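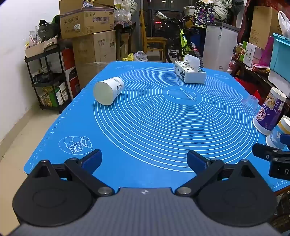 Ticket 1041: Squad registration rejected at upload

Product: Cadura team registration
Reported by: Kornito Wheelchair Basketball League, competitions office
Opened: Wed 24 November
Status: Resolved, under observation

Summary
The league office was unable to submit the winter cup squad for Relell. The upload stopped at the final step with the message "Squad exceeds permitted size". The squad was within the limit set out in the competition rules.

Investigation
Support repeated the upload with the same file and received the same message. Two players who transferred to Relell in July were still held under their former club as well, and the system had counted each of them twice.

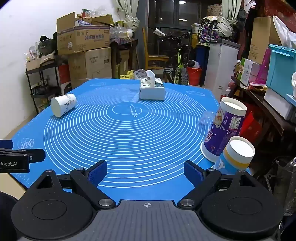

The former club's entries had been closed on screen but not in the stored record. A search of the league's 200 player records found no other case — the fault was confined to transfers entered before the summer update.

Action taken
1. Duplicate entries closed by support.
2. Classification points checked against the league's own list. No change required.
3. Squad uploaded again and accepted.

Advice to the league
Team managers should sign out for 30 minutes before viewing the corrected squad. Match officials will receive the new list with the next scheduled release. Any transfer form still marked "pending" should be sent to the Jenkins regional office, quoting this ticket number.

The ticket will remain open to replies until the first round has been played.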